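Pevness Homeowners Board > Floors and Walls > Squeaks, creaks and general despair

Topic: Floor clicks when I walk to the fridge at night

crumbdrawer
We moved in during April and the floor in the hall and kitchen was silent. Now there is one spot outside the kitchen that goes click when you step on it and clack when you step off. My husband says he can't hear it. My husband also can't hear the dryer buzzer, so I'm not treating him as an instrument.

It's a floating floor, planks that lock together, laid by the previous owner over the old slab. He was very proud of it. He left us a folder. The folder has the receipt, a spare key to a shed we don't have, and nothing on what he put underneath.

Is this something I can fix without lifting the whole hallway?

haslam_roy
Clicking when you step off is a dip in the slab. The plank bends down into the low spot, the joint rubs, and you get your noise. Lift the boards back to the dip, fill it, put the boards back. An afternoon if the joints behave.

They won't behave.

Roy

wetsocks41
Before anyone lifts anything, look at the edges. My money is on no expansion gap. Floating floors grow and shrink with the humidity and if they're jammed against the wall they hump up somewhere in the middle and make exactly this sound. Pull a piece of baseboard and see if you can fit a pencil in there.

haslam_roy
It was laid in spring or earlier and she's heading into heating season. The air is getting drier, so the floor is shrinking. It isn't jammed against anything.

wetsocks41
Some of us own humidifiers, Roy.

crumbdrawer
I do not own a humidifier. I do own a pencil. Baseboard is off, and the pencil goes in on the long side with room to wiggle. On the short side by the kitchen door it does not go in at all. So you're both a bit right, which I assume is the worst result for everyone.

Eluned R
Check the door trim too. The installer is supposed to undercut it so the plank slides beneath. Plenty of people cut the plank to fit snug around the trim and caulk it, and then the floor is pinned at the doorway. Mine was pinned by a kitchen island. The man who sold us the house had screwed it straight down through the planks, and I found that out with a flashlight in my teeth on my birthday.

benmoussa_b
I'll put in a word for doing nothing. I have lived over a clicking board for 19 years. It tells me when my son comes home.

wetsocks41
You can do nothing if you want, but a joint that moves wears out. The tongue goes, then the gap opens, then mop water gets in and the edges swell. I waited on mine and ended up replacing 32 planks of a pattern they'd stopped making. The new ones are one shade pinker. Every visitor is too polite to mention it and looks right at it.

Eluned R
Mine are the honey-beige kind with the brown streaks. Forgiving color. I dropped a whole bag of granola on it once and found most of it by foot.

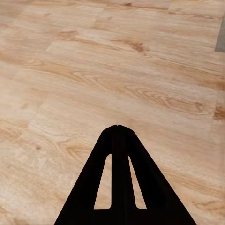 Can you fill a dip from above by drilling a small hole and injecting something?

You can buy kits for it, but they're made for glued-down floors with a hollow spot. On a floating floor the filler sticks the plank to the slab, and then you have one board that can't move in a floor that wants to.

crumbdrawer
OK, that crosses off the kit my husband had already put in the cart. Wemine, the hardware place out on the bypass, was selling it next to a thing called Wodex floor powder that you brush into the joints. Does anybody rate the powder?

benmoussa_b
I tried a powder, not that one. It was quiet for a few weeks and my black socks were gray for longer.

haslam_roy
Powder is talc with a marketing budget. Fix the slab.

Eluned R
Roy, you've told everyone on this board to fix the slab. You told a woman with a squeaky staircase to fix the slab.

haslam_roy
The stairs stood on it.

iestyn_l
I lay floors for a living, so a few practical things. Free up the short side first, it costs you nothing. Take the trim off at the kitchen door, cut the planks back with an oscillating tool, vacuum the dust out, and then leave the floor alone for a couple of weeks. Don't put the baseboard back tight to the planks either, and nail it to the wall, never down into the floor.

If it still clicks after that, put a long level across the spot and press down with your foot. If you see the plank drop away from the level, there's your dip, and Roy gets his slab. Work in from the nearest wall, number the backs of the boards in pencil as you lift them, and feather the patch out wider than you think you need. Let it cure fully. People lay back over it the same evening and then write to forums.

wetsocks41
What about underlayment? If he used two layers of the thick foam it'll bounce whatever she does.

iestyn_l
True. Two layers is a trampoline. You'll see it at the doorway once the trim is off.

crumbdrawer
Posting from the doorway, October 30, 2020, trim off, knees ruined. It was caulked solid, as Eluned said. It's also two layers of foam. One is the usual blue stuff and the other is carpet pad. There is still some carpet on the carpet pad.

Eluned R
What color?

crumbdrawer
Mustard.

haslam_roy
Well, you can't judge the slab through that. Lift it.

wetsocks41
I'd still cut the gap first and live with it a while. If it quiets down she can do the big job when the weather's decent.

haslam_roy
And wear the joints out in the meantime, which was your argument this morning.

wetsocks41
I contain multitudes and one pink patch.

crumbdrawer
Gap is cut. Click is still there, the clack has gone. I'm leaving it for the two weeks Iestyn said and walking around the spot like it's asleep. My neighbor Aurora Salgado has a long level I can borrow, so I'll do the foot test after that and post what I get.

benmoussa_b
Keep the click. You'll miss it.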